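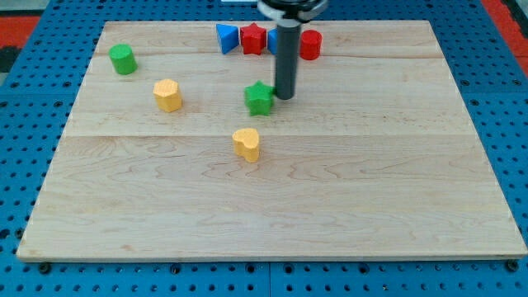
Progress report to the Torska Fund
Play Blocks for Plandetville, second period
September 3, 2026

Dear friends at Torska,

Thank you again for your patience over the summer, which was a busy one for us, and thank you for the kind note that came with the second payment (it is pinned up over the glue shelf, where everybody can see it). We are happy to say that the Tramus block set has come a long way since we last wrote.

We have finished 459 blocks so far, mostly in the red and blue you liked, and 71 sets are packed and waiting to go out to the playrooms and family centers on our list. The shapes have settled down nicely. We kept the star, even though it is easily the slowest one to cut and sand, and the triangle and the cylinder are both staying in as well. The children at the Llanos playroom took to the star right away and carried it around all morning, so that argument is over!

The maple board has turned out to be a real pleasure. We lay it flat on the blue workbench and set the painted blocks out on it, and against that pale wood any thin spot or rough corner is easy to pick out. It is made up from several long planks, and we rounded the corners a little so sleeves don't catch. A second board is glued up and needs only its last sanding.

Paint is where we fell behind. One batch of red stayed tacky and we had to strip and redo it, which cost us nearly 7 working days and used up most of our spare sandpaper. We have covered that from the supplies line and are not asking for anything extra.

Still to come are 6 more playroom visits, the printed play cards, and a small box of spare pieces for each center. We expect to have all of it done by December and will send the final accounts along with the last report.

With warm thanks,
The Tramus workshop, Plandetville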